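Druswood: a pile of wall and floor textures

Hi! I'm glad you found your way over. Druswood is my collection of tiling surface textures, mostly plaster, stucco, old concrete and a lot of beat-up floors, and it's free to use in whatever you're building. I started it because I kept making the same gray wall over and over for my own scenes and got tired of it. Last update was Jul 18, 2022.

What you get

There are 72 textures in the main set. Each one comes as a color map, a roughness map and a normal map, and most have a height map too (the early plaster ones don't, sorry, I hadn't figured out how I wanted to do them yet). Everything is square, everything tiles on both axes, and it's all plain PNG.

The folders go like this:

plaster/ - smooth, patchy, troweled, and a few with cracks
stucco/ - rough stuff, good for outside walls
concrete/ - poured, stained, worn
floors/ - boards, tile, and some linoleum I'm weirdly proud of
extras/ - 13 grime and scuff overlays you can put on top of any of the others

File names are the folder, a short name and the map, so plaster_chalky_color.png and so on. If you find one that breaks the pattern, please tell me! I renamed the whole lot by script back in April and I don't fully trust it.

How I made them

About half started as photos I took of walls and floors on my walks through Galindo, always on cloudy days so I wouldn't have to paint out shadows. The rest I built from noise in Trodau, the little node editor I use for nearly everything. My Trodau graphs are in the source folder if you want to poke at them. They're messy, with wires going everywhere, but they open fine and the sliders have sensible names.

For the photo ones I evened out the lighting, fixed the seams by hand and then made the roughness map separately. Please don't just flip the color map to gray and call it roughness. I did that for years and my plaster always looked like wet cardboard.

Using them

Drop the folder wherever your program looks for materials and hook up the maps. Normal maps are the green-up kind. If your bumps look like dents, flip the green channel and you should be good.

For scale, I made the walls to cover 2,000 millimeters a side. You can stretch them some, but the stucco starts looking like cottage cheese pretty fast.

Jevodeo users: the importer there reads my roughness maps as color by default, so switch them to linear data yourself. It took me an entire evening to work that out, and I had already redone two perfectly good textures by then.

A few notes on dim scenes

I get asked about this one a lot. A textured wall that looks great in full light can go to mush once you turn the lamps down. What helps me is a weak light coming in from the side, so the bumps have something to catch, and a bit less contrast in the color map. Also look at what the wall does in nearby shiny things. A pale surface will pick up a blotchy version of it, and sometimes that's where a bad repeat shows up first. 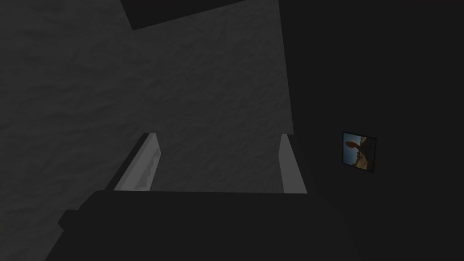

Known problems

The seam on floors_oak_wide is visible if you tile it more than 50 times. I know, I've tried twice.

Two of the concrete height maps are too strong. Turn them down by half for now.

The overlays in extras don't have normal maps yet.

License

Use them for anything, paid work included. You don't have to credit me, though I do like hearing where they end up. Please don't resell the pack as is. If you change a texture and want to send it back, open a request and put it in the matching folder, with the maps named the same way as the others.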